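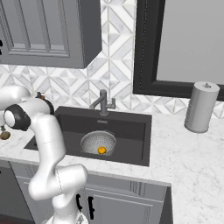

gumleaf_static

Posted 03/10/2019
Tazi keyring voice recorder, are any of the claims real?

Been looking for a small voice recorder for meetings with my landlord's agent, and everywhere I look I get the same thing, the Tazi keyring recorder. Black, one slide switch, plugs into USB, no screen. Zinduvia has it on special again (it has been on special since January as far as I can tell, so I'm not sure what it's special compared to).

The listing says 156 hours of recording. It also says "all day battery" and "professional sound from across the room". I don't believe any of it but I'm happy to be told otherwise by somebody who owns one. The 2,965 reviews don't help. I read a good few pages and half of them are about fast postage, and several are plainly for a phone case.

What I want to know:
Does 156 hours mean it runs that long, or that it holds that much?
Does the file have a proper time and date on it?
Can you hear a normal voice over a table?

Please don't tell me to use my phone. My phone is old and stops recording when a call comes in.

dry_creek_dave

It holds that much. It doesn't run that long, nothing that size could. The number is the memory divided by the lowest quality setting, which sounds like a bloke talking into a sock. Put it on the better setting and the hours drop right away. They never print that number.

Mine gets nearly 3 hours on a charge. I've had it since winter and use it for band practice, just to remember how a tune went. For that it's fine. "All day" must be a very short day.

pelican_brief_ish

I'll stick up for it a bit. I've got 2 of them, one on the keys and one in the ute, and both do what I paid for. Slide the switch, light blinks, it's recording. You all expect studio gear for the price of a sandwich. I've used mine to take down measure-ups when my hands are full and never lost one.

gumleaf_static

I don't expect studio gear. I expect the listing to be roughly true. If it said "a few hours, bit muffled, handy for notes" I'd probably have bought it by now.

How's the date stamp on yours?

pelican_brief_ish

Wrong, but I've never cared. You can set it with a text file, there's a bit about it in the leaflet.

dry_creek_dave

You can set it, and then it forgets when the battery goes flat. So if you let it sit in a drawer every file after that has some date from years ago. If this is for a tenancy thing I wouldn't lean on it.

On the text file, the leaflet has the format wrong as well. It shows day first and mine wanted the year first. Save it in the top folder, unplug, switch on, switch off, plug back in and see if the file has vanished. If it's vanished it took. If it's still sitting there it didn't like something.

MollymawkRadio

Before anyone worries about date stamps, check whether you're allowed to record the meeting at all. It's different from state to state and some places want everybody in the room to agree. I'd ring the tenants' advice line and ask. Or tell the agent at the start that you're recording, which in my experience makes people remarkably polite.

As for the sound, I did a side by side at home. The Tazi against a second-hand recorder I picked up at the markets in Prondmont, a proper one with a screen and a pair of mics on top. Both on the kitchen table, me reading the paper aloud from my chair and then again from the doorway. From the chair they were both easy to follow. From the doorway the Tazi was mostly fridge. I could pick out words because I knew what I'd read, and that's the trap with these tests — you hear what you already know is there. I got my neighbour to have a go at it cold and she got the weather report and not much else.

pelican_brief_ish

One test with one unit. Mine hears fine across the cab.

MollymawkRadio

A cab is pretty small! But fair enough, one unit, and they may vary. I'd say that counts against it too though. If I have to buy a few to get a good one it's no longer cheap.

ferrybell

Did anyone get the "voice activated" version? Same shell, dearer. The shop in Jundbridge had both behind the counter and the fellow there couldn't tell me the difference except the sticker.

dry_creek_dave

Had a lend of one. It clips the first word off everything, so you get "...don't think we should" when the person said "I don't think we should". Or maybe "You don't think". For a dispute that's worse than useless. Leave it on continuous.

pelican_brief_ish

Agree with Dave on that one, the voice thing is rubbish. The plain one is the one to get.

gumleaf_static

OK so what I've got is: the hours are storage only, the battery is a morning at best, the clock can't be trusted, and it's good to the edge of a table. Pelican likes it and I accept that for notes in a ute it's probably all right.

I still might have a look at second-hand ones with a screen. Molly, do they hold the date when the battery's out?

MollymawkRadio

Mine holds it for a battery swap if you're quick. Left empty overnight it asks you to set the clock again when it starts, so at least it tells you. Check the battery door before you hand over any money, the little tabs snap and then it's held on with a rubber band forever. Bring your own batteries and record a minute of yourself walking away from it. If the seller won't let you do that, leave it there.

ferrybell

I asked Zinduvia about the 156 hours through their contact form, by the way. The answer was "Thank you for your interest, yes". I had asked whether it was storage or battery.

dry_creek_dave

Sounds like them. I sent one back to them once, a different gadget, and they did refund it, but it took a lot of emails. Keep the box if you do buy from there.

gumleaf_static

Will do. Going to the Prondmont markets first with a pocket full of batteries. I'll post what I find, and I'll read the weather report from a doorway to keep it fair.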